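Ticket 3914: Wall oven, lower cavity, not holding temperature
Product: Flamo double wall oven
Opened by: Pentti Vuorinen, Jendthorpe
Status: Closed

Original report

The lower oven takes a long time to preheat and never gets as hot as the dial says. Bread that used to be done in 35 minutes is still pale on top at 50. The bottoms are fine. The upper oven works normally. No error code on the display. I bought the house with the oven already in it, so I don't have the manual or a receipt. It has been like this since August.

Reply from Wavham Appliance Support

Thank you for the details. Please check the following before we book a visit:

1. Confirm that the lower oven is set to Bake and not to Warm. The two positions are next to each other on this model and the marks on the knob wear off.
2. Put an oven thermometer on the middle rack, set the dial to 400, and wait for the preheat light to go out. Leave the door closed for another 20 minutes, then read the thermometer through the glass.
3. Look at the upper element while the oven is preheating. It should glow along its whole length.
4. Close the door on a strip of paper and pull. Repeat at each corner. The paper should drag.

Customer update

Knob is on Bake. With the dial at 400 the thermometer read 345. I did it twice and got 345 and 350. The upper element does not glow at all, in preheat or after. The lower one does. Paper drags at the top corners and bottom left. At bottom right it slides out with no resistance.

Reply from Wavham Appliance Support

There are two separate faults. The upper element is either burned out or not getting power, and the door gasket is not sealing at the bottom right. The gasket can be reseated by hand. With the oven cold, press the clip back into its hole at that corner and repeat the paper test.

For the element, turn off the breaker for the oven and check with a meter that there is no voltage at the terminals. Remove the two screws at the back wall, pull the element forward a few inches, and take off both wires. Do not let the wires slip back through the wall. Measure resistance across the element terminals. A good one reads 23 ohms on this model. If you are not comfortable with any of this, tell us and we will send someone.

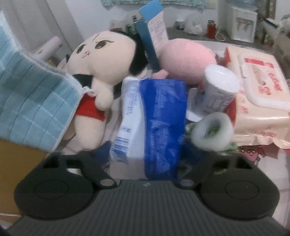
Customer update

Gasket clip was out. Pushed it in and the paper drags now. The element reads open, no number at all on the meter. One of the push-on connectors is brown but still tight. Can I order the element myself? There is a parts counter at Salminen that says they have it.

Reply from Wavham Appliance Support

Yes. Take the old element with you and compare the mounting plate, as there are two versions with different screw spacing. Replace the brown connector at the same time with a high-temperature one of the same size. A regular crimp connector will fail in there.

After fitting, run the oven empty at 400 for 30 minutes with a window open. Some smoke is normal the first time.

Customer update

Fitted the new element and connector. Smoked for 5 minutes and then stopped. Thermometer reads 395 with the dial at 400. Two loaves done in 36 minutes, brown on top. The preheat light still goes out a little early, but I can live with that.

Resolution

Upper element and one connector replaced by customer. Door gasket reseated. No visit booked. Early preheat light noted, no action requested.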